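Subject: Re: [armlist] two arms, one table

On March 9 or so, Daiane Bastos wrote:
> Does Gorka still drop tape rolls? And what are you using for bins?

Bins are a dish rack and a cardboard tray – cheap and easy to swap.
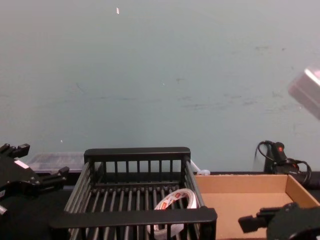 Rack, tray, both grippers

I set the open width to 675 in the config and left it.

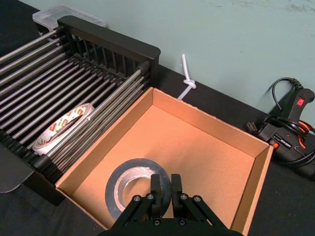 Still to do

Shorten the cable on the right arm. 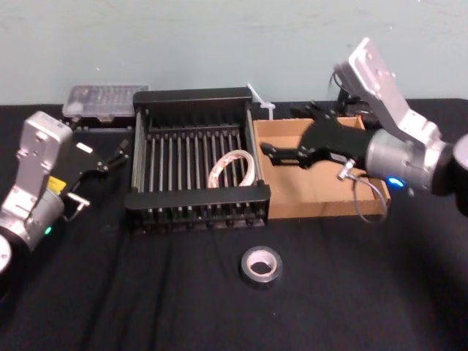 Black roll out front

Log is at almost 4,000 lines now!

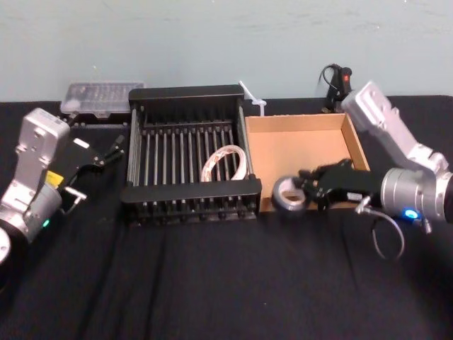 Gorka's grip code is what I'd love help with. Holding the silver roll on edge, like the right arm has it there, needs its own force limit – what did you use on Lemieux?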